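A Saturday at the Borholm open house

I had been promising Birgit Strobel for two years that I would come out to one of the Borholm open houses, and this spring I finally ran out of excuses. Sat 30 March was bright and clear, the kind of morning that makes you forgive a long drive, and I pulled up just after they opened the doors with a bag of rolls on the passenger seat and no real plan for the day.

If you haven't been, the idea is simple. A handful of homes along the lane open up for visitors, and you wander from one to the next looking at how people live and where on earth they put everything. It cost me 40 kroner for the whole morning, coffee included, and I think 36 of those went straight into the cake table (money well spent, the almond one was gone by eleven).

The house I liked best was a family place with a tiled floor and sun pouring in across it. I am a hopeless snoop when it comes to storage, and this room was a treat! A long, low TV cabinet with white drawers and wooden pulls does most of the work, and the open shelf underneath takes the bags, the folded cloth and the plastic boxes. Somebody had laid a pink cloth with pom-pom fringe along the top, and I have wanted one ever since.
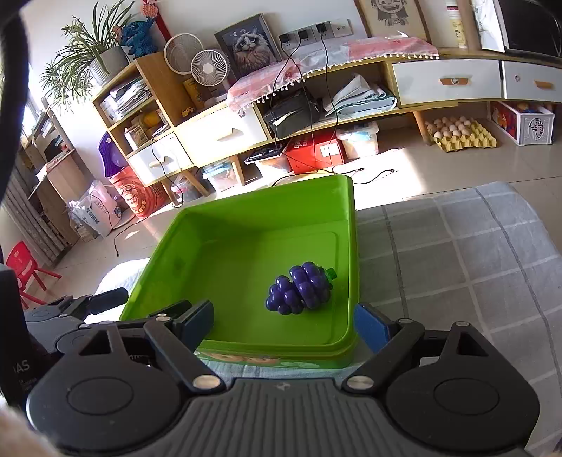

What I really loved was that it hadn't been tidied into a showroom. Toys and groceries were living side by side quite happily, a yellow tray of eggs on the floor next to a lattice-sided box of playthings, and a purple toy grape bunch in a green tray that I would have played with myself at the age of four. There was a fluffy gray cat in a frame on the wall, and a spider plant on the cubby shelf that looked a good deal better than mine.

I got talking to Wolfram Haberkorn out on the step. He has been to every open house since the first, and he thinks the low furniture is the secret, as children will put things away if they can reach. My own children are grown and still can't reach the laundry hamper, so I kept quiet.

Birgit and I finished up with soup at her kitchen table. The next one is in September, and I've already asked her to save me a parking spot.

Comments (2)

Hanne: You missed the blue house at the end! Go there first next time, before the line starts.

Old Neighbor: Was the almond cake the one with cardamom? I've been after that recipe for ages.

Contact | © Borholm Open House Notes | Back to top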